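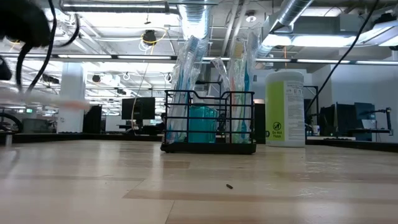
Shengli Cao reckons the price matcher is still lumping gift sets in with single items, and after this morning I have to agree. Shengli's note on the shared sheet said to look at Arnard first, so I did, and there it was: the Arnard scarf on its own and the Arnard scarf-and-gloves box sitting under one heading, with the box shown as the dear one and the scarf as the bargain. Anybody comparing those two would think they'd found a ripper of a deal!

November, 9.40 am

Pulled a fresh feed from Tang and Plondton. 1589 listings all up. Ran the old title match over it first so we'd have something to measure against, then the new one that reads the size and colour fields before it looks at the name. The new one put 559 listings into groups of two or more shops, and the groups look so much cleaner. I went through 40 of them by hand with a cup of tea and only three were wrong. Very happy with that.

The three bad ones:
Plondton dressing gown, grey, matched to the same gown in "greige". Fair enough, I'd have done it too.
Tang picture book, hardcover with paperback. The binding is buried in the description, so we never saw it.
Prornodent travel kit matched to the refill pack. Same as Shengli's gift set trouble, only smaller.

Tried a quick fix for the sets: if the title has "set", "kit", "box" or "pack" in it, keep it away from anything that doesn't. It's crude and I love it. Arnard split properly on the first go. It also pulled "box pleat skirt" out of its group, which made me laugh, so that needs an exception list (started one, 10 entries so far, please add to it).

Delivery still isn't in the total. Tang gives it as a line of text and Plondton leaves it out below a certain spend. I'd like to show "delivery not included" in the meantime.

2.15 pm

Reran with the exceptions in. Skirt is back home. Old output is saved next to the new one, don't overwrite it yet.

Next: binding field for books, then colour names. Shengli, can you send me your list of greys?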